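Thread on reading the lab report that comes with a CBD oil. The bottle for this one is the Tatari 936 mg, bought in Zalunthorpe.

1/ Start with the batch number. If the number on the report doesn't match the one on the bottle, the report tells you nothing about your oil.

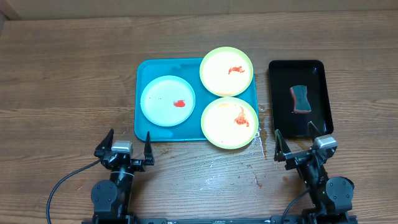 Last edited: April 15, 2025

2/ The label gives total CBD per bottle. The report gives mg per ml. Multiply by the volume and compare. My limit is 7 percent either way – past that I write to the seller.

3/ CBDA is listed on its own line. Some sellers add it to the CBD total, some don't. Kuipers does, Tatari doesn't. 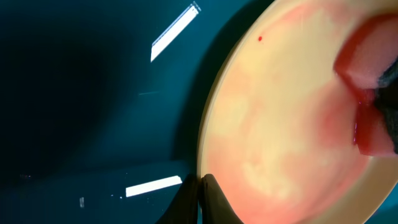
4/ "ND" means not detected, and it only has meaning next to the detection limit. A THC line with ND and no limit printed is incomplete.

5/ Terpenes are a separate test. The Prullisley report lists 28 of them, most below the limit. The Tatari report has no terpene page.

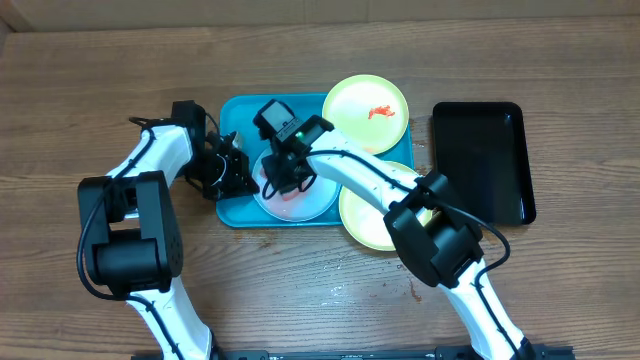

6/ Check the solvent page too. CO2 extracts often skip it – ask anyway.

7/ Rok Pavlović asked about storage. I keep mine capped, in a cupboard, and write the opening date on the label.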